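Home News Minutes Allotments Join Us

Clelden Garden Club, notes from the March meeting

Okay, I took the notes again, so blame me for the spelling! We got going at 7:11 with the kettle still screaming in the back.

Last month's minutes went through with one fix (it's Nedano Lane, with one n in the middle, sorry).

Money: we have $971 in the account, and $900 of that is spoken for by the new water line. Yordanov sent the quote back with the trench included this time, hooray.

Fruit share: long talk on this one. I'd like a table by the gate from August on, where anybody can leave extra apples and take what they want. We went back and forth on bags or plates and I'm still a plate person. 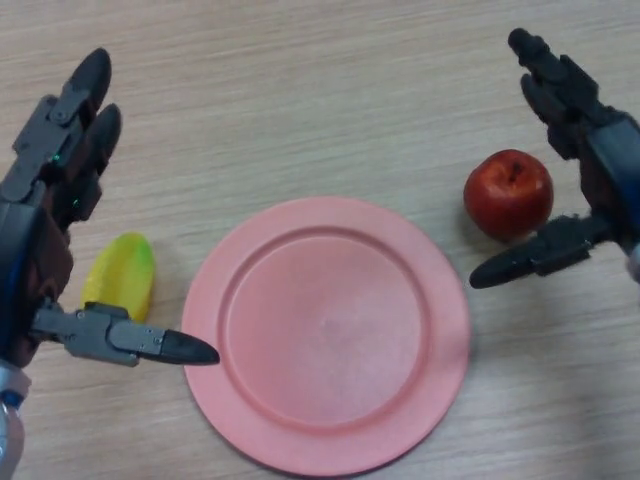
Red apple and pink plate on a wooden tabletop.

Then we got onto bruised fruit, and whether it goes out with the good stuff or straight to the compost. I said put it out with a note, people make sauce! Vote was 9 for, 2 against, so it's going out.

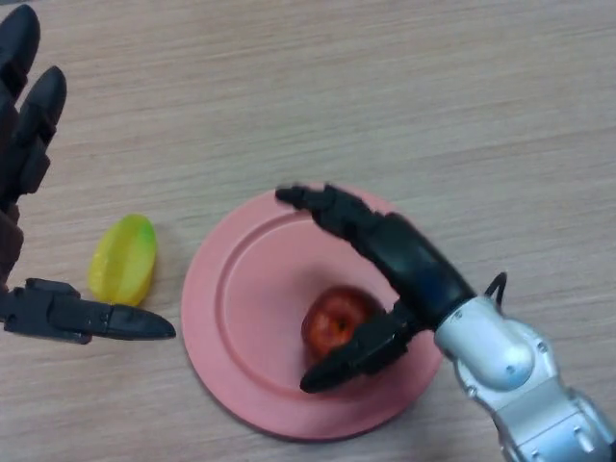
Delwyn Ormsby wanted it written down that wasps will be all over that table by Labor Day, and asked for a lid or a net over anything with a soft spot. Agreed, and I'm pricing nets.

Pruning day: moved to the morning, bring your own loppers. The Rorix shredder is still in the shop, so pile branches by the fence for now.

We wrapped up at 9 and I have somebody's green scarf.

Contact the club | © Clelden Garden Club | Back to top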